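The Rules of the Bench

Cable handling used to be the part of a robot cell that got written down last. At Hervieu, a contract assembly shop outside Enville, it is now written down first.

The shop's working rules for its routing bench run to two pages and hang beside the door. They cover what must be true before the robot moves, what it may touch, and what goes in the log. The first version ran to 67 clauses, and few operators got to the end of it. The current one was cut down in January after a review with Dretex, the firm that sets up the fixtures.

Most of the rules are plain. Brackets go down on the hole grid with screws, never with tape or putty. Grip force is set for the cable in use and checked again whenever the cable type changes. The gripper closes at low speed near any fixed part, because a finger that catches a bracket can push it out of line – and every stored position after that is wrong.
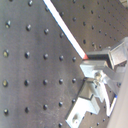 Fixtures before software

The rule that took the longest to agree on says that a fixture must be checked by hand before anyone edits a program. Operators used to do it the other way around. When a cable missed its place, they would adjust the stored path by a hair and carry on, and by the end of a shift the path no longer matched the drawing.

Now they stop the arm, check each bracket and its screw, and look over the cable for kinks. Only then can a position be changed, and the old value stays in the log beside the new one.

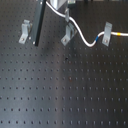 Angle brackets and a cable with colored marking bands on the bench at Hervieu.

Slack has its own section. A cable pulled tight between two supports puts load on whatever it is fastened to, and a loose one can be snagged by the arm on its way back. The rules ask for a gentle curve and give a smallest bend radius for each cable type. They also ask that the open part of the table be kept clear of tools while the arm is powered.

Saltness, a sister shop, borrowed the rules last year and ran about 3,000 routing cycles under them before asking for changes. It wanted one more line, on who may restart the arm after a stop. The answer written in was the person who stopped it, or the shift lead if that person has left the floor.
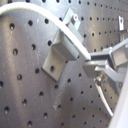
How often should a shop review rules like these?
Once a year is enough for most benches, with an extra review whenever a gripper, a cable type or a fixture design changes.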